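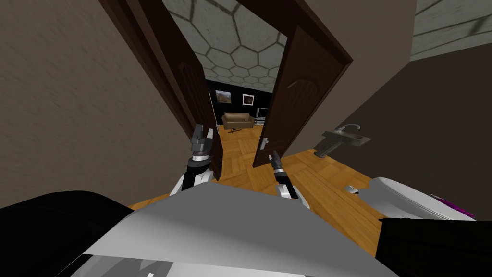 Count the approaches, then count the hours

Anyone who has bought or built a set of robot demonstrations knows the headline number comes first. So many hours, so many episodes, so many rooms. I have written such numbers myself, and I now think hours are a poor unit for household work. They measure how long the recorder was running. A learning system needs to know how many different ways a body came up to a thing and dealt with it.

My case rests on a small simulated set called Mangate, which I spent most of May going through. It holds 473 episodes, all with a two-armed robot in furnished rooms. Each episode carries the joint positions, the gripper commands and the rendered views. The task labels are short: go to the chair, pass the door, reach the handle.

Of the 473 episodes, 100 involve a chair. I sorted those by the direction from which the gripper arrived and by how wide the fingers were open at the last moment before contact. They fell into 11 groups. That sounds healthy until one looks at the sizes. Two groups held most of the episodes, and several held a single one. A policy trained on the lot would see the same approach again and again, with small changes in timing, and would learn the timing very well.

The last few centimetres are where the groups differ most. With the fingers spread over a dark slatted seat, a view from just behind the gripper gives the system a good deal of wood and floor and very little outline. The colour of the seat is close to the colour of the upright beside it. The useful signal is in the edges and in the gap between the fingers, and it changes quickly with the angle of the wrist. One example at a given angle says little about its neighbours.
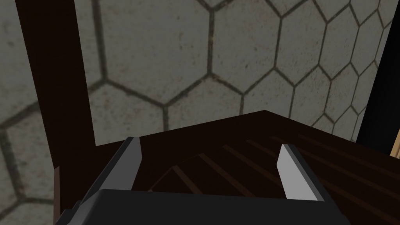
What a doorway adds

Doors make the problem plainer. A robot with both arms raised in front of an open double door has several things to settle at once: where its shoulders are, where the leaves are, and whether a gripper near the handle is there for the handle or is only passing. The label says 'pass the door' in either case. Two operators given that label will hold the arms differently, and both will be marked as correct.

The usual answer is to record more. I would first record the reason. In Mangate I added one field, the intended contact, with 'none' as a permitted value. Filling it in after the fact was slow and in places guesswork. Filling it in while the operator still had the controls would have taken 15 seconds an episode. The field separated clips that had looked like duplicates, and it showed that we had almost no examples of an arm being kept clear of a handle on purpose. 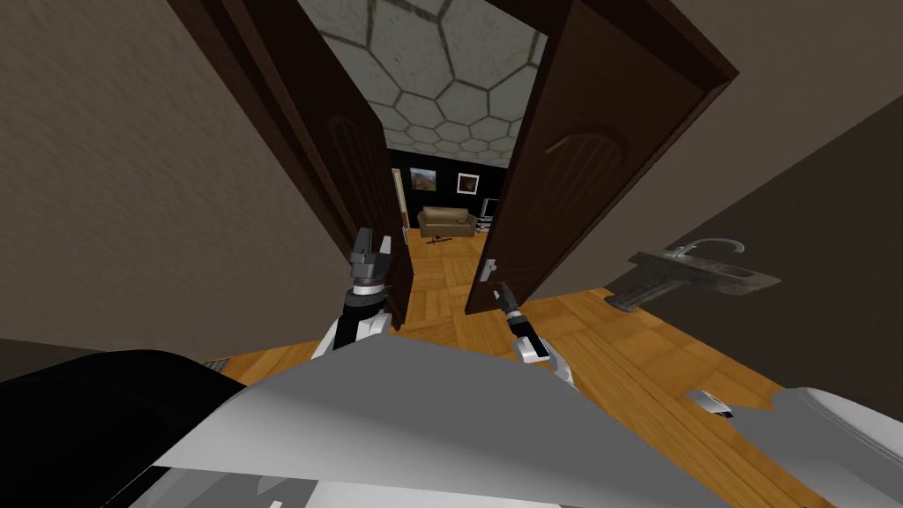 Both arms forward at the double doorway, Mangate set.

There are fair objections. The first is that grouping by approach is arbitrary. It is: I chose the bins, and another set of bins would give another count. An hour is not arbitrary, but it is silent on the question being asked, and I prefer a rough measure of the right thing. The second is that a large enough set will cover the rare cases by accident. This may be true of driving. It is less likely where a few people sit at the same controls and fall into the same habits by the second session. The Pidine sets, which are much larger than ours, show the same two or three preferred approaches to a table edge.

The third objection is cost, and it applies more to real rooms than to simulated ones. Moving a chair in a simulator is a line in a file. The scene can be turned, the start position shifted and the wrist angle fixed in advance, so there is little excuse for a lopsided set. At Malmont we now draw the start poses before the session and stop recording an approach once its group is full – the operators dislike this, as it removes the easy episodes first.

I would ask for a modest change in how these sets are published. Give the hours if you must. Beside them, give the number of approach groups, the size of the smallest, and the rule used to form them. Anyone who disagrees with the rule can then apply their own.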